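Scoring the grappling-heavy rounds at Prarkdale

canvas_side
Posted 19:42

Went to the Prarkdale amateur show in August and I've been chewing over the main event ever since. Stijn Schouten against Zbigniew Dudek, lightweight, three rounds. Dudek got the nod on a split. I had it 29-28 Schouten and so did everyone in my row.

Round one was all Schouten on the feet. Round three was Dudek, no argument. So it comes down to the second, where Dudek got the takedown in the first minute and then held half guard until the horn. He landed next to nothing. Schouten threw elbows off his back the whole time and opened a cut over the left eye.

How are people scoring rounds like that? I thought we had moved on from giving a round to whoever is on top.

mossgate
Posted 19:58

I gave the second to Dudek. The elbows looked busy but he was throwing them from flat on his back with no weight behind them. The cut came from a clash of heads when they hit the fence. Watch it again if the stream is still up.

canvas_side
Posted 20:05

The stream was one fixed camera behind a post so good luck seeing anything on it. I was three rows back and I saw the elbow land.

halfguard_hal
Posted 20:11

Judges are told to look at damage first, then effective grappling. Control only matters if the first two are level. If you think the elbows did damage, it's Schouten's round. If you don't, you have to ask if Dudek did anything with the position, and he tried one kimura that he gave up on.

So I end up with Schouten either way, but it's close and I wouldn't call it a robbery.

Brenning
Posted 20:30

I train at the same gym as Dudek so take this how you like. He said afterwards he thought he'd lost the second. He also said he was surprised it was split, he expected all three judges the other way.

On the wider point, I think the amateur rules make this worse. No elbows to the head on the ground for most of the card, then the main event is under the advanced rules and the same three judges have to switch over. They had been scoring position all night with nothing else to go on. Hard to change that in the last fight.
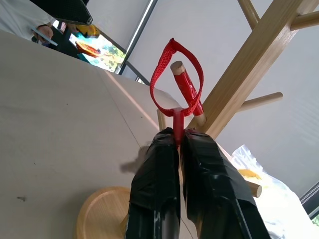
The other thing is round length. Amateur rounds are three minutes here. One takedown in the first minute eats most of the round, and a lad on the bottom who needs time to work back to his feet hasn't got it. Give them five minutes and I reckon Schouten gets up and wins it clearly.

mossgate
Posted 20:44

Or he gets held down for another two minutes. His get-ups were poor all night. He kept giving up the underhook and turning into the fence.

Brenning
Posted 20:49

Fair, his get-ups need work.

old_orthodox
Posted 21:15

Was anyone there for the women's fight before it? Nele Groen and Léonie Collet. I thought that was the best bout on the card and it has hardly been mentioned. Groen's jab was excellent, and Collet never stopped walking forward.

canvas_side
Posted 21:22

I saw it. Groen by unanimous, and the right call. Collet took the second on my card but that was all.

The crowd was good for it too. They announced 363 paid, in a hall that holds 600, which is decent for an amateur night. The Zetidura show in the spring felt half that.

halfguard_hal
Posted 21:37

Zetidura charged too much. I paid 30 for a plastic chair behind the scaffolding.

Back on the judging, does anyone know if the scorecards get published? At the Brurkine shows they pin them up by the door at the end of the night, so you can see who gave what. It stops a lot of arguments.

old_orthodox
Posted 21:50

It starts a lot as well. But yes, I'd want to see them.

tsegereda_s
Posted 22:08

Tsegereda Shiferaw here, I was one of the inspectors at Prarkdale, not a judge. The cards do exist and both corners can ask for a copy. They aren't put online. I've asked for that to change and been told it will be looked at before the next show.

I won't say how I had the fight. I will say the cut was checked between rounds and the doctor was happy for him to carry on.

canvas_side
Posted 22:14

Thanks, good to know. Did the doctor say if it was a head clash?

tsegereda_s
Posted 22:19

Not something I can answer on here, sorry.

mossgate
Posted 22:31

It was a head clash.

halfguard_hal
Posted 22:40

Is there talk of a rematch? Seppälä was asking for lightweights on his next card and they're both at the right weight.

Brenning
Posted 22:52

Dudek would take it. He's got a sore shoulder at the moment so not for a while. I'll ask him at training and post if there's any news.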